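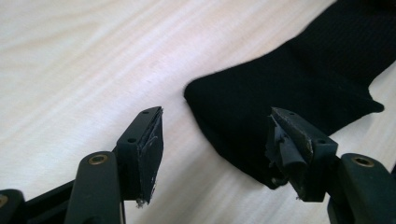 How I clean up hand-held gripper demos before training

Okay, so you've got a folder full of demos and you want a policy out of them! I did this for my Murkurari cloth-folding project, and here's the order I'd go in.

1. Watch everything at double speed. I had 496 demos, so yes, bring coffee.
2. Toss any clip where tracking jumps. I lost 19 that way.
3. Trim the still bits at both ends (I keep six frames, no more).
4. Plot finger width over time. If the closed value drifts between sessions, check your pads and recalibrate.
5. Hold out one whole session for testing, and don't peek!

Then train. My best checkpoint was step 3336, way earlier than I'd expected.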